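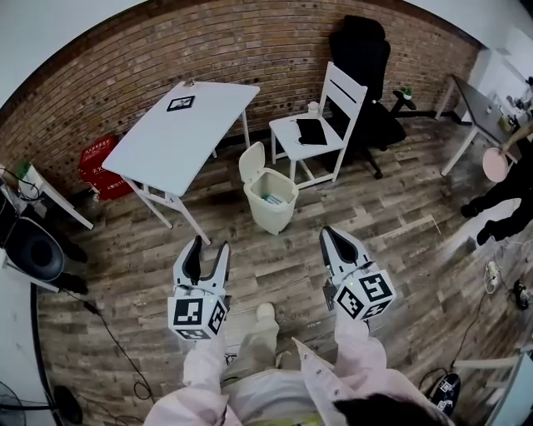

What to do when one gripper stops tracking

If your left gripper drifts away from the right one halfway through a recording, please don't throw the whole session out just yet - it happened to all of us at Fernmont this September, and it's usually a marker cube that has worked a little loose.

1. Stop recording and put both grippers down.
2. Give each cube a gentle twist. If it moves at all, tighten the two screws underneath.
3. Wipe every printed face with a dry cloth.
4. Hold both grippers still for 30 seconds, then recalibrate.

Still drifting? Send the log to Youssra Sqalli and she'll happily take a look.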